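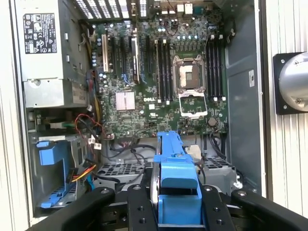
My uncle's old desktop sat under my desk for five years before I did anything with it. I moved it twice. I vacuumed around it. I stubbed my toe on it more times than I'd like to say, and every time I thought, okay, this weekend, this thing is going. Then the weekend would come and I'd remember that all of his photos were on it, and I'd go make a sandwich.

I bring this up because I spent most of June asking people what they do with their old computers, and pretty much everybody has one of these. A closet computer! My neighbor Naveed Mohmand has three, stacked up like patio chairs. He's a tidy guy, too. You could eat off his garage floor. But he told me he can't get rid of the bottom one (it has his wedding speech on it) and the other two are sitting on top of it, so there you go.

So one Tuesday I loaded mine into the car and drove over to Kolside, where a repair club called Votell meets in the back of a former carpet store. Parking is terrible, by the way. Go around to the alley. I'd pictured a couple of guys and a screwdriver, and instead there was a line, and a woman ahead of me holding a bread machine in a bath towel.

Ovidiu Husar took my tower and asked me the question I'd been dodging: what do you want off it? I said everything. He said people always say everything. Then he told me about a man who saved 2,000 recipes from his mother's computer and cooks the same two soups every week, and is perfectly happy.
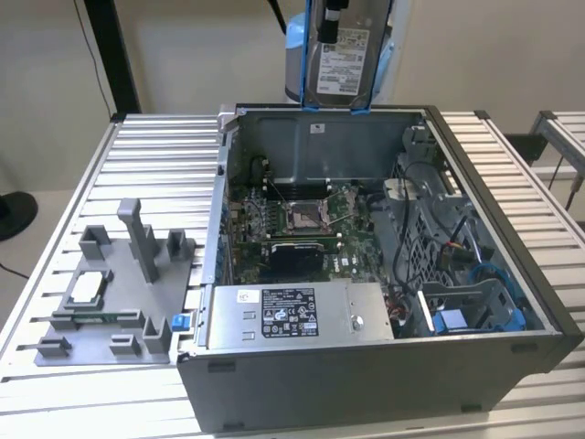 Votell Repair Club, Desktops and Storage Group

I'll skip the technical part, mostly since I spent it eating somebody's lemon bars and talking to Hideaki Tamura about radios. He fixes the old tabletop kind and has very strong feelings about knobs. It took 90 minutes or so for my files to copy over, and then Ovidiu handed me a little drive that fit in my shirt pocket. All that toe-stubbing, and it fit in my pocket.

I opened it at the kitchen table that night. A lot of it was junk, tax forms and a blurry series on a gutter he must have been arguing with someone about. But there was a folder called "Lake," with 52 pictures in it, and in one of them I'm a kid in an enormous orange life vest, furious, holding a sandwich. I'd forgotten that dock completely. I called my sister and we stayed on the phone way past her bedtime.

Naveed says he's going next month. He's bringing the bottom one first, so I told him I'd come over and help him lift.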